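Cheap grippers deserve a fairer test

Most gripper comparisons I read are run on foam cubes. A cube tells you how hard the jaws close and very little else. We put two sets of jaws, the Arkomow and the Pulis, on the same small arm and gave them a toy kitchen, where a pot in the sink has a lid, a knob and a round side to slip off.
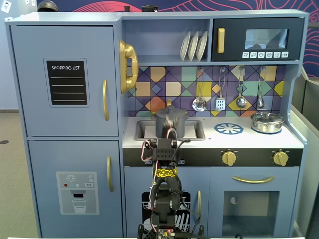 Lech Sikora wrote back that a toy kitchen flatters everything, as the pots weigh next to nothing, and that he would sooner trust a foam cube with a load cell in it. He has a point about weight. I still think shape catches out more jaws than weight does.

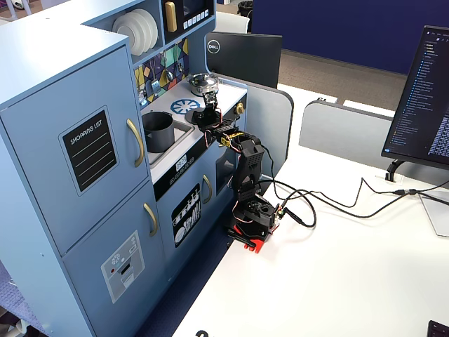 My bigger complaint is about mounting. Reviews give you grip force to 2 decimal places and leave out what the arm was fixed to. A base clamped to the edge of a desk, with the gripper reaching out over a burner, will give a little at full stretch, and the jaws get the blame. We ran 15 tries with each set, and I would throw out the first 3 of both.

The Pulis did better on knobs and the Arkomow on flat sides. I would buy the Pulis, mainly for the spare parts.

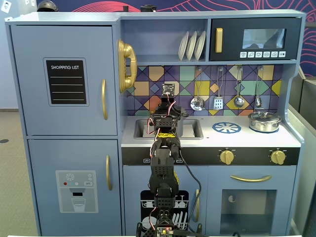
The arm upright at the sink, gripper in front of the backsplash.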